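Notes for the trade and climate session, 29th May. Fifteen minutes, then questions.

**Opening**

Start with the question we were sent: should a border levy on carbon cover finished goods, or stop at raw materials? My answer is finished goods too, but phased in. Say that early.

**Where the levy stops**

At present the Votbridge scheme covers 449 product codes, nearly all of them basic materials.
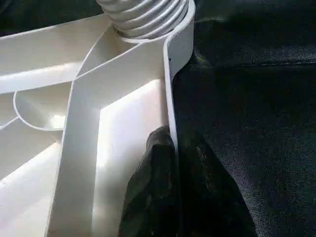 A levy on raw materials alone gives firms a reason to move the next stage of production abroad. Resin pays at the border and the shaped article does not. Point to the white moulded part on the slide, with its ribs and channels: under the current list it would come in free. The Chauke paper puts the number of codes needed to close this gap at 619. Pause here, people will want to write it down.

**Who does the paperwork**

Small importers will say they can't get emissions data from suppliers. They are partly right. Default values help, but set them too low and no one reports real figures. 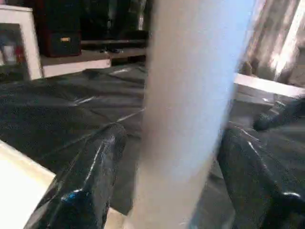

Rikley tried defaults by sector and dropped them after 4 years. Clamon went by weight and kept it simple. Neither deals well with how a thing is made. The pale cylinder between the two black gripper fingers is a fair case – its weight says little about the power used to make it. Suggest a default per process, reviewed each December.

**If short of time**

Skip the Clamon comparison. Keep the part on revenue for questions, it always comes up.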